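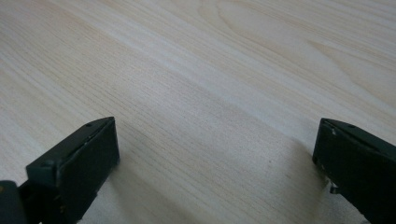
4 min read

Looking After Clothes You Just Bought

Posted 5/3/18 in Closet and Laundry

Most of the wear on new clothes happens in the first month, and a fair amount of it comes from the trip home and the first wash. These are the habits I keep after a day of shopping.

Before you leave the store

Check the seams under the arms and at the crotch. Pull gently on both sides. If you can see light or bare thread, pick another one off the rack, even if it's the same size and color. Two copies of the same shirt can be sewn very differently.

Run every zipper up and down twice. Button and unbutton the top button. Look for the spare button bag and make sure it is still attached.

Ask how long you have to return it and whether sale items are included. At the Ueda outlet the sale rack is store credit only, and the sign that says so is behind the register. Fold the receipt with the printing on the inside. Thermal paper fades in a hot car or a sunny window, so if the item cost real money, take a picture of the receipt with your phone.

Getting it home

Don't leave leather or anything with a glued sole in the trunk in summer. Knits go at the bottom of the bag, folded, with nothing on hangers over them. Hanger hooks catch on loose knits, and I have pulled a sweater that way before I ever wore it.

The same day

Take everything out of the bags. Clothes that sit in a bag for a week keep the creases, and some of the folded ones never quite lose them. Try each piece on again at home with the shoes and underwear you would really wear. Leave the tags on while you do it. If you have doubts, it goes back in the bag with the receipt and the bag goes by the front door.

Removing tags and stickers

Cut plastic tag loops with small scissors. Pulling them can leave a hole, and on fine knits the hole will run. Cut close to the loop end and take out both pieces. The little T-shaped end likes to stay inside the collar and scratch.

Size strips on pants and jeans should be peeled slowly, along the grain of the fabric. If glue stays behind, press a piece of masking tape over it and lift. Repeat until it's gone. Don't iron over it.

For price stickers on shoe soles, warm them with a hair dryer for a few seconds and they come off whole. Keep the heat away from the glue line. Stickers inside the shoe should come out too, or they will end up on your sock.

Coats and skirts often have the vents tacked shut with an X of thread. Snip that and pull it out. Jacket pockets may be sewn closed with a loose stitch. A seam ripper opens them in a minute, but feel inside first to be sure there is a real pocket there.

The first wash

Wash anything that touches skin before wearing it. Dark denim, red cotton and black T-shirts get washed alone the first time, inside out, in cold water. To check for bleeding dye, wet a hidden spot and press a white paper towel on it. If color comes off on the towel, keep washing it separately until it stops.

Don't put new cotton in a hot dryer unless you bought it large on purpose. Hang it or dry it on low. I keep the drying rack at 40 inches from the wall so long pants don't touch the radiator.

Wool sweaters can go a good while before a wash. Air them overnight on a flat towel. When they need it, use cool water and a small amount of wool soap, press the water out, and dry them flat. The Vikham wool wash I use smells strongly of cedar for a day and then it's gone.

Shoes

Wear new shoes indoors on carpet for an evening before you take them outside. Once the soles are scuffed, most stores won't take them back. Suede gets a protective spray outdoors or by an open window, two light coats, dry between coats. Test it on the heel first.

Stuff the toes with plain paper if they came with any. Newspaper can leave ink on a light lining.

Hangers and shelves

Anything knitted gets folded. Shirts and blouses hang with the top button closed so the collar keeps its shape. Pants hang by the cuffs from clip hangers, or folded over a wide bar. I bought a box of Gandileck hangers one December, and the clips left dents in lined pants until I put a scrap of felt under each one.

If the rod is full, don't squeeze the new things in. Take out one old piece for each new one. I counted mine when I moved to Ullorholm and had 466 items including socks, and it was far too many for one closet.

Spare buttons and care cards

Keep one jar for spare buttons and write the garment on each bag with a pen, such as "gray coat" or "blue check shirt." A year later you won't remember which is which. Care cards can go in an envelope taped inside the closet door.

Next: Getting deodorant marks out of dark shirts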